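Kendotero > Help > Questions about household machines

December, by the Kendotero help desk

Can a machine do my chores yet?

We do love being asked this! A few, yes, if the chore is the same every time and you're patient. Our test arm at Wisis has made 2,000 tries at folding a tea towel this year, and 1,451 of them came out well enough to put in a drawer - which still leaves a fair old heap for one of us to do again by hand.

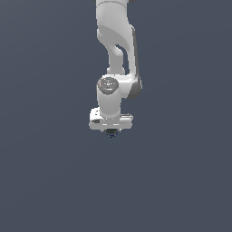 Will it manage in my own kitchen?

Kitchens are harder than workshops, I'm afraid, as things never stay where you left them. A good deal of the practice is now done on a computer first, with the white arm hanging down and its fingers pointing at nothing at all, and the towels and crockery come later.

What about shop-floor work?

Much better news. Sorting boxed parts at our Daly site goes along nicely, about 300 boxes on a good day, though someone still has to fetch the next trolley.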